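Setting up your Steltico job posting

1. Log in and open Postings, then pick New.
2. Type the job title. I keep mine short -- Land Surveyor, Crew Chief, that sort of thing.
3. Add up to 3 license requirements.

Note: the summary box stops at 500 characters.
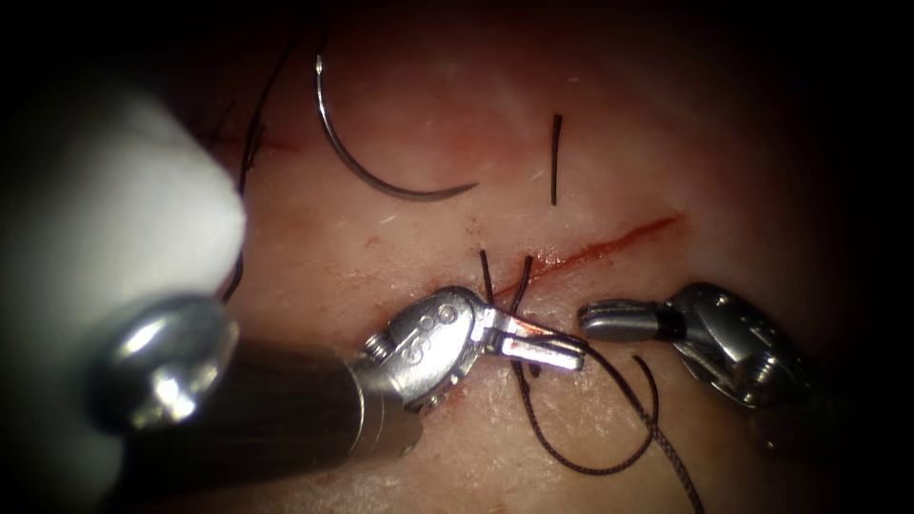 Pick a category next, and please don't skip it!

4. Hit Publish.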